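Moving Your Stuff to the Ovine 2

OK, so you've got your new Ovine 2 out of the box and your old phone is still hanging on. I did this whole move on a Monday evening with a cup of tea, and it's pretty painless if you go in order!

1. Charge both phones to at least 80 percent. The transfer won't start below that (I tried, it just sulks).

2. Put both phones on the same Wi-Fi and open the Prornum app on each one.

3. On the old phone tap Send, on the new one tap Receive. A four-digit code pops up. Mine was 3321, yours will be different.
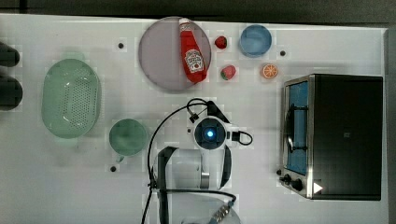

4. Type the code into the new phone and pick what you want to bring over. I leave apps unchecked and reinstall them later, but contacts, messages and photos all come across nicely.

5. Tap Start and leave both phones alone until you see the green check mark.

Note: photos go over in batches of 300, so the progress bar stops and starts. It isn't frozen, I promise.

Caution: don't wipe the old phone yet! My friend Stellan Sandberg did that and lost a year of voice memos, which Prornum skips unless you check the Audio box.

6. Open Gallery on the new phone and scroll back through a few months. If the thumbnails look gray, give it a minute, then tap one to load it full size.
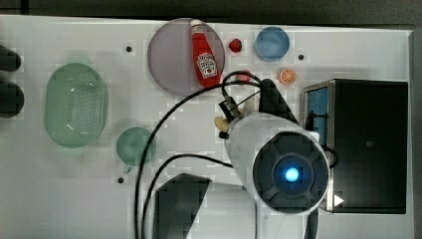 Ketchup bottle on a plate, with an orange slice and a green basket.

7. Move your SIM card across and restart. If you don't get a signal, check that the tray is pushed all the way in.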